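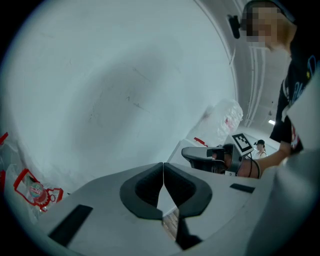

Why does a policy that looks fine on replay stall as soon as it has two hands to coordinate?

Most of the time it's the clocks. The left and right streams drift apart by a few frames, and the model learns that one hand moves a little before the other, even when the two were closing on the same bag together.

I spent most of December finding this out the slow way. Our sync tool is called Gradari, and I wrote the first version of it on a Sunday with a cold and too much tea, so I have only myself to blame. It matched frames by nearest timestamp and trusted whatever each device told it. Then Qistina Subramaniam plotted the offsets for all 2284 episodes and sent me the chart with no message at all, which was very kind of her – I would have written something much ruder! The gap started near zero and grew to 28 milliseconds by the end of a long session.

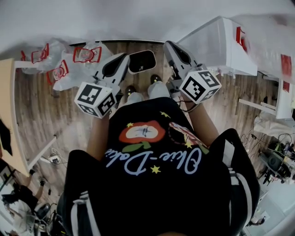 So now Gradari fits a line through the offsets for each device and corrects the whole session in one go, before anything gets cut into episodes. Marker poses go through the same step, and if a marker drops out for more than 8 frames in a row we split the episode there and don't try to fill in the middle. I did try filling it in (Norbert Vondráček had a lovely spline for it), but the paths came out so smooth that the planner started swinging wide around nothing.

The retrained policy is cooking as I type this. I'll put the plots up once Norbert has had a look at them, and the config file too if I can get it tidy enough to show people.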